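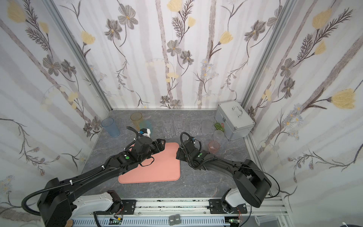

Why Do Castles Have Such Annoying Stairs?

Guden Castle sits on a lump of rock above the river Dow, and it has 472 steps. There is no elevator. The people who built it had not heard of elevators, and they would not have put one in if they had, because they did not want visitors.

Today it gets plenty of visitors, and most of them stop halfway up the tower to complain about the stairs. The stairs are steep. They go around and around until you feel like a sock in a dryer. Some of them are taller than the others, so your foot comes down where a step ought to be and finds air.

Were the builders bad at stairs?

Maybe a little. Cutting stone by hand is slow work, and steps wear down when people stomp on them for hundreds of years. But a castle was a home that also had to be hard to get into, and a narrow, twisty staircase is a good way to slow down a crowd. If only one person fits at a time, it doesn't matter much how many friends he brought.

You may have read that castle stairs always twist clockwise so that defenders at the top had more room to swing a sword. It's a great story. Tour guides love it. The trouble is that plenty of castles have stairs going the other way, and Guden has both kinds, sometimes in the same tower. Historians still argue about it, and they seem to be enjoying themselves.

What else was in the way?

First came the hill. Try running up one in a metal shirt.

Then came the ditch. Most people picture a moat full of water, but Guden's ditch was dry, since water is very bad at staying on top of a hill. It was 36 feet wide and full of brambles, and kitchen garbage went into it too. Nobles at the time found this perfectly normal.

After the ditch came the gatehouse. It had a heavy door, then a short passage, then another heavy door. If you got through the first one and both doors closed, you were now standing in a small stone room with holes in the ceiling. People upstairs could drop things through the holes. Rocks were popular. Boiling oil is popular in movies, but oil was expensive, and cooks wanted it for cooking.

Did anyone ever capture Guden?

Yes, once. The lords of Bilter, the town across the river, camped outside one May and waited. That was the whole plan. They didn't climb the steps at all. After five weeks the people inside had run out of flour and patience, and they opened the gate themselves. Waiting outside a castle like this is called a siege. It is a lot less exciting than it sounds, and mostly involves mud.

Words to know

Gatehouse: the strong building around a castle's entrance.

Siege: surrounding a place so that no food or help can get in.

Keep: the biggest, strongest tower. You keep climbing it.

Something to try

Count the stairs where you live or go to school. Then work out how many times you would have to climb them to match Guden. You don't have to do the climbing.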